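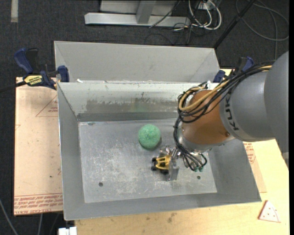

Figure 1. KUKA arm with a gripper over the picking bin; green foam ball on the bin floor.

Lecture 6: Learning to grasp from the robot's own attempts
Notes by Hashini Samarakoon, updated 2022-07-14

Last time we worked out where to put the fingers by geometry: find two facing surfaces, check that the contact lines fall inside the friction cones, close. It's a lovely bit of maths and it needs a good model of the object. Today we throw the model away!

The idea is self-supervised learning. The robot picks a spot, tries a grasp, and labels the try itself. If the fingers stop before they are fully closed after the lift, we write a 1. If they close all the way, we write a 0. No person has to mark anything, so the arm can carry on through the night (and ours did, for most of November).

What we store for each try
– the camera view just before the arm moves down
– the grasp point and wrist angle, in the bin's own coordinates
– the finger opening after the lift
– the label, 0 or 1

The network takes the view and a proposed grasp and gives back a chance of success. At run time we sample 40 proposals, score them all and send the best one to the arm. That really is the whole method, and I still find it exciting how far it goes.

Why start with a ball? A ball looks the same from every side, so the wrist angle hardly matters and you can study position error by itself. Foam also squashes, which forgives a centimetre or so of error. Sloped walls help too: a dropped ball rolls back towards the flat part of the bin, and the next try can start without anyone stepping in.

Result to discuss
Rezaul Ranasinghe planned 2000 tries and kept 1761 after throwing out those with a missing camera view. Of the first 100 kept tries, with random grasp points, 33 were successes. Before the seminar, think about what that does to training. What would a network score if it always answered 0?

A warning about labels. A thin object can leave the fingers nearly closed, and the finger test then calls a good grasp a failure. Farzana Dewan's fix is to compare views of the bin before and after the lift – slower, but much safer for flat parts.

For the seminar: read section 3 of the Toroveo notes and bring a sketch of one more way the label could be wrong.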